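I have a bone to pick with the word "battle," and my aunt's obituary is what finally got me going. She died in May, of kidney failure, after a long stretch of dialysis, and the paper said she had "lost her courageous battle." My aunt never battled anybody in her life. She sat in a vinyl recliner with a crossword book and complained about the thermostat. She would have hated that sentence (she taught grammar for years, so she'd have hated the cliché even more than the sentiment).

I spent 24 years as a discharge planner in a hospital, and I heard battle talk every single day. Fight. Beat it. She's a warrior. He's not giving up. I used it too, early on, because it's what you say when you're standing in a doorway with a clipboard and somebody's husband is looking at you like you've got the answer in your pocket.

Then I met Osamu Takagi. He had heart failure and a very dry sense of humor, and one afternoon I told him he was a real fighter. He looked at me over his glasses and said, "And when I die, what will you call me then?" I had no comeback. I think I straightened his blanket and left.

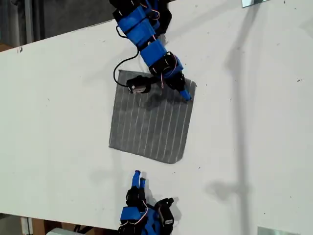

He was right, though! If the ones who live are the ones who fought, then what does that make everybody else? Quitters? I knew people who did every treatment, took every pill on the schedule, drank the awful shakes, and died anyway. I also knew a man who skipped half his appointments and smoked in the parking garage, and last I heard he was running a bait shop. Effort had precious little to do with it. Bodies do what they do.

What bothers me most is what it does to the person in the bed. Once you've been named a warrior you can't very well say you're tired. You can't say you'd like to stop. Parvaneh Kordestani, who was the best nurse I ever worked with, used to wait until the family went down for coffee and then ask the patient, very plainly, "What do you want tomorrow to be like?" You wouldn't believe what came out. People wanted their dog. They wanted to quit the drug that made food taste like pennies. One woman wanted everyone to please stop wearing the matching T-shirts.

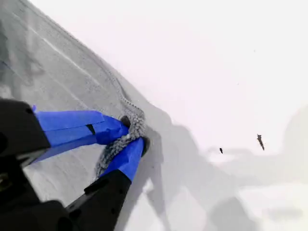
Now, I know some of you love the fighting words, and I've had this out with my friend Nanami Chiba more than once. She had breast cancer at 41 and she says that being mad at it, picturing herself punching it in the face, got her out the door to chemo. Fine! Her cancer, her words. If a patient picks up the boxing gloves I'll hold the bucket and the towel. My gripe is with the rest of us handing them out at the door, whether or not anyone asked.

And the fundraisers, good grief. I get the letters, same as you. Crush this, conquer that, join the army. I gave to one of them for 10 years and I still give, but I cross out the slogan on the return card before I mail it, and I suppose some poor kid in the mail room thinks I'm a crank.

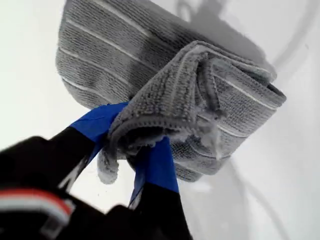
So what do you say instead? Less, mostly. "I'm sorry, this stinks" has held up well for me. So has "Do you want to talk about it or do you want to watch the game?" With my aunt I read her the crossword clues and pretended not to know the answers. When a neighbor got his diagnosis last winter I brought over soup and took his trash cans to the curb, and I don't believe I said one inspiring thing the whole time.

As for my own obituary, I've written it already and it's in the kitchen drawer with the takeout menus. It says I died, it says of what (there's a blank), and it says where to send the casseroles. My daughter has instructions about the word "battle," and she's been told I will check.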